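Vanity countertop

A vanity countertop is the horizontal surface of a bathroom washstand, into which a basin is set or on which one is placed. It carries the tap, gives standing room to small toilet articles and protects the cupboard or wall bracket beneath from water. Natural stone, ceramic and cast resin are the usual materials.

Form

Most tops have a straight front edge. Where the depth of the room is limited, the top may be kept shallow at the sides and carried forward in a curve at the basin, a pattern sold by the maker Rusitz as the "bow front". The curve allows a full-sized oval basin without narrowing the passage along the rest of the wall. A mirror is commonly fixed behind.

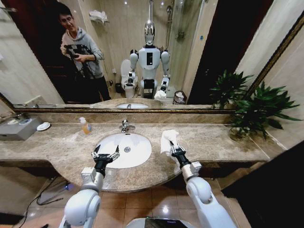
Ferkwood, in a reader's note to the trade bulletin Cluvine, objected that the bow front puts the most heavily splashed part of the stone where it is hardest to dry, and recommended a slight raised lip. The bulletin replied that a lip traps soap residue and that wiping after use is sufficient.

Care

Marble is a calcium carbonate stone and is etched by acids, including vinegar and many limescale removers. Residue is lifted with a soft tissue or cloth and the surface then rinsed with plain water. Soap dispensers should stand on a dry base, as coloured liquid soap can stain unsealed stone. Honed surfaces are finished with abrasive of 400 grit and show etching less than polished ones. Sealant is renewed when water no longer beads on the surface.

See also: Washstand; Splashback; Basin waste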